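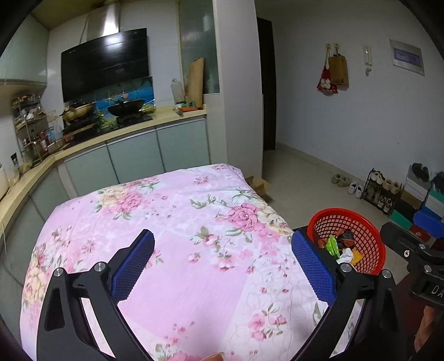
Cómo grabar demostraciones con la pinza de mano sin tener que repetirlas todas

En el club Tevar llevamos desde enero enseñando a un brazo a recoger cosas, y lo primero que aprende quien entra es que el brazo no es el protagonista. La mayor parte del trabajo se hace en casa, con la pinza en la mano y bastante paciencia. Quien se la lleva por primera vez suele buscar un fondo despejado, de laboratorio de película, y acaba grabando en la mesa del comedor con un mantel liso. Mal hecho. Una colcha rosa llena de peonías, con una papelera roja de malla a la vista y la cocina detrás, es un sitio estupendo para trabajar: el modelo tendrá que aprender a distinguir un envoltorio verde de una hoja estampada, cosa que a las tres de la madrugada tampoco hace bien ningún miembro del club.

Lo que sigue es el procedimiento que usamos para el reto Vutivis, categoría de objetos pequeños. Si vienes de la guía anterior, olvida el apartado de calibración; lo escribió alguien con mucha fe.

Qué necesitas

La pinza con las almohadillas puestas, un destornillador, la tarjeta de memoria vacía (vacía de verdad, no «casi») y objetos blandos o arrugados: envoltorios, pañuelos de papel, recortes. Nada de vidrio. Nada que esté todavía en uso por otra persona de la casa.

Paso 1. Revisa los tornillos

Aprieta los de la base de los dedos y los del soporte. No hace falta fuerza de herrero. Después abre y cierra la pinza 25 veces seguidas y vuelve a mirar. Si algo se ha aflojado, apriétalo y repite. Si se afloja otra vez, trae la pinza al taller antes de que pierdas la pieza debajo de un mueble.

Paso 2. Empieza con los dedos abiertos

Cada toma arranca igual: dedos separados del todo, quietos, durante dos segundos. El programa de recorte, Lorkell, busca esa postura para saber dónde empieza la demostración. Si arrancas con la pinza a medio cerrar, Lorkell decide por su cuenta, y tiene un criterio muy personal.

Paso 3. Acércate despacio

Baja en diagonal hacia el objeto y cierra cuando lo tengas entre las dos almohadillas. Con los papeles arrugados conviene coger un pliegue y dejar en paz el centro. No sacudas la pinza para comprobar el agarre: el brazo aprenderá a sacudir, y ya tuvimos un robot maraquero la temporada pasada.

Mantén la otra mano lejos de los objetos. La tentación de ayudar con un dedito es enorme y arruina la toma.

Paso 4. Suelta y vuelve

Deja el objeto en su destino, abre del todo y retírate por donde viniste. Otros dos segundos quieto. Esa es una toma.

Haz nueve por objeto y cambia la posición inicial en cada una. Con siete también vale si el objeto es tan feo de agarrar que empiezas a hablarle.

Paso 5. Guarda y anota

Copia la carpeta al disco compartido con el nombre de la tarea y tu número de socio. En el archivo de notas apunta la habitación, la superficie y la luz. «Normal» no describe ninguna luz conocida.

Errores frecuentes

La toma sale cortada: revisa el paso 2.

Los dedos no cierran parejos: alguien ha montado una almohadilla torcida. Suele ser quien lo pregunta.

El disco rechaza la carpeta: hay una eñe en el nombre. Estamos en ello desde la edición Tzavaras y seguimos en ello.

Última revisión de esta página: 30 de marzo de 2023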